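Does a Savings Account Really Make You Richer?
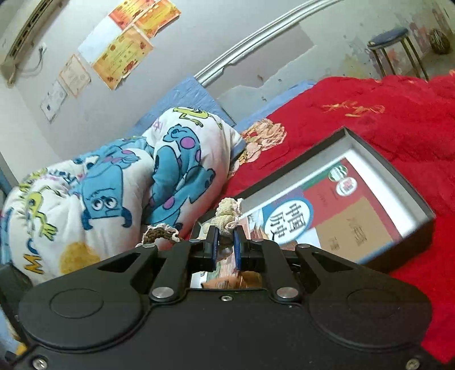
Tresholm Credit Union, Young Savers Team

Put $193 in a savings account and the bank pays you extra, called interest. Free money? Be careful.

Say the rate is 3 percent a year. After 12 months you get $5.79. Nice, but now check the prices at the store. If a game cost $100 last August and costs $104 now, prices went up faster than your savings did. You have more dollars, and they buy less.

Watch out for big numbers on posters, too. A "special rate" may last only a few weeks. Ask what the rate will be after that, and ask if there are fees. We think you should ask us, too.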